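Boletim do grupo de manipulação, novembro de 2018

Segurar o saco pela borda: resultados da segunda rodada em Uromville

A equipe de Uromville fechou a segunda rodada de testes do projeto Plerna, dedicado à manipulação de sacos plásticos por braços robóticos. A tarefa de base é conhecida de quem acompanha o boletim: frutas e legumes de brinquedo, um cesto verde-claro, um saco transparente e uma bancada cinza de padrão marmorizado. O que mudou foi a escolha do ponto de preensão.

Na primeira rodada, a política aprendida podia fechar a garra em qualquer parte do filme plástico. Isso dava pegadas rápidas, mas o saco girava com frequência durante o transporte e a abertura terminava virada para o lado errado. Na segunda rodada, o alvo passou a ser sempre a borda. Em sacos com fecho de pressão, isso quer dizer a tira do fecho, que é mais rígida do que o filme e muda menos de forma de uma tentativa para outra.

A câmera de punho tem peso grande nesse esquema. Os últimos centímetros da aproximação são corrigidos só com ela, e a visão geral da bancada entra apenas no planejamento do trajeto. Com a tira azul presa entre as pontas dos dedos, o restante do saco fica à direita e o cesto continua visível por trás do plástico, com as cores amortecidas. O detector de objetos teve de ser retreinado com imagens desse tipo, pois a versão de outubro perdia boa parte dos itens assim que o filme passava na frente.
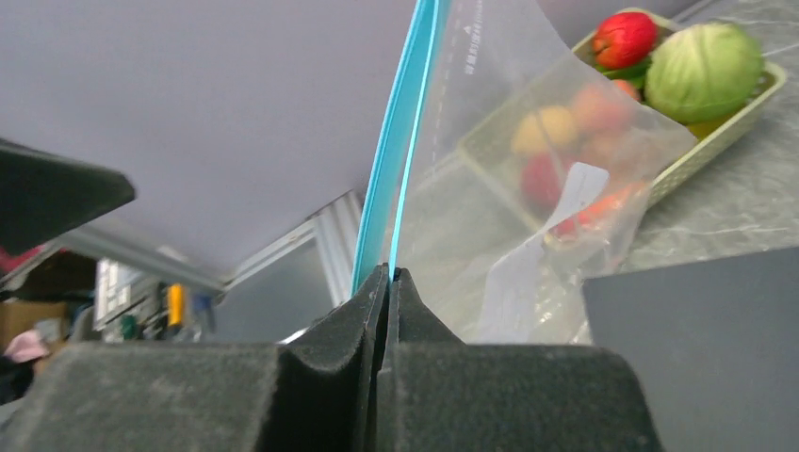 Método e números

O conjunto de treino reúne demonstrações teleoperadas, todas gravadas na mesma célula de dois braços. Cada demonstração foi dividida em aproximação, preensão, elevação e depósito, e a política recebe como entrada as imagens das câmeras e a posição das juntas. Não há sensor de força nos dedos. O fechamento da garra é comandado por posição, com um limite de corrente no motor para não esmagar o conteúdo.

A avaliação teve 95 tentativas. Uma tentativa vale como sucesso quando o saco é erguido pela borda, transportado e pousado no lugar indicado sem que nenhum item caia. Com a preensão livre da primeira rodada, repetida agora nas mesmas condições, a taxa foi de 57%. Com a preensão na borda, chegou a quase 75%.

As falhas que restam são de dois tipos. No primeiro, a garra fecha um pouco antes da hora e pega só uma camada de plástico, de modo que o saco escorrega na elevação. No segundo, o peso fica mal distribuído e o saco começa a balançar, o que atrapalha o depósito. O segundo tipo aparece mais com os itens volumosos. O repolho de brinquedo é o caso mais difícil, porque ocupa boa parte do volume e empurra o resto para cima ou para os lados.

Para saber se o resultado dependia do fecho rígido, a equipe incluiu sacos de outros formatos. Com o saco de borda azul-clara suspenso pela garra, o repolho encosta na parte da frente e uma fruta amarela em forma de pera fica à direita dele. Nesses sacos a borda cede mais, e a aproximação precisou ser refeita com velocidade menor no trecho final. O grupo de Clomthorpe, que cuida da simulação, ainda não consegue reproduzir bem esse comportamento. O modelo de tecido usado hoje deixa a borda dura demais e as pegadas simuladas saem melhores do que as reais.

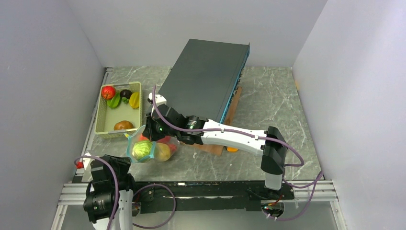
Por que não usar uma ventosa em vez de uma garra de dois dedos?

A ventosa precisa de uma superfície lisa e razoavelmente plana para vedar, e o filme de um saco cheio enruga assim que é puxado. Em material com furos ou malha, a vedação nem chega a se formar. A garra de dois dedos também permite usar o mesmo braço para os itens avulsos, sem troca de ferramenta.

Próximos passos

A próxima rodada vai testar o uso coordenado dos dois braços, com um deles mantendo o saco aberto enquanto o outro coloca os itens. As demonstrações já estão sendo gravadas. O código de treino foi transferido para o repositório Bogale, com os arquivos de configuração das duas rodadas. Os pesos do modelo serão incluídos depois da revisão interna. Quem quiser repetir a avaliação deve usar a lista de posições iniciais que acompanha os arquivos, já que a taxa de sucesso varia bastante quando o saco começa muito perto do cesto.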